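Chapter 3
Trespass, Nuisance and the Persistent Neighbor

Most quarrels that reach a courtroom began over something small, and the file is thick anyway. In Fortin v. Arura, the file ran to 861 pages, and the thing in dispute was a hedge. Wayne Fortin had trimmed it 19 times without asking. The judge read all of it — she said so twice.
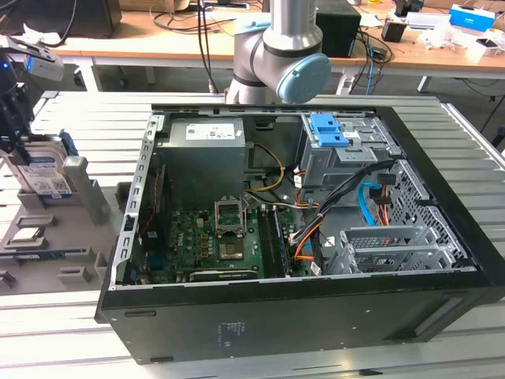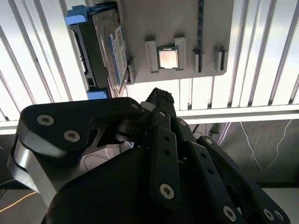
Does a trespasser have to cause damage before the owner can sue?
The owner can sue without it, though a court that finds no harm may award only a token sum.

Fortin paid three dollars for the hedge and nearly 200 times that in costs. We begin with what he thought he was allowed to do.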